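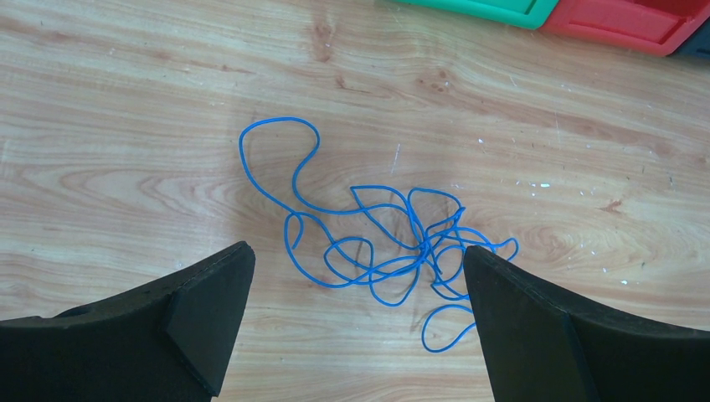 Last changed: Saturday, February 29, 2020

Prornville Household Broadband Readings

README

What you get

One table of download and upload readings sent in by people living in Prornville, 3,473 rows in all, plus a short list of column names. Each row is one test run on one home connection. The rows come from 67 households, and a few keen ones sent far more than the rest.

Why it exists

Porkora sells a plan in town with a speed printed on the flyer. We wanted to see how often anyone gets it. Whether this table can answer that is another matter, so please read the next part before you make a chart.

Problems

People run a speed test when they are annoyed. A calm evening with a working connection leaves no row. Expect the numbers to lean low, and don't ask us by how much – we have no way to tell.

Most tests were run over Wi-Fi. The "wired" column is whatever the household typed, and we have doubts about it. Two households marked every test as wired, including those sent from a phone.

August is thin. The form was down for part of the month and the gap was never filled.

Street names were removed. "Area" has two values, north and south, split at the Akl bridge.

Columns

day, hour, down, up, wired, plan, area, home_id

Speeds are in megabits per second. Blank means blank, so don't read it as zero.

Use

Copy it, share it, check our work. Tadosow put out a town ranking from an earlier version and left out the problems listed here. We would not trust that ranking, and we made the table.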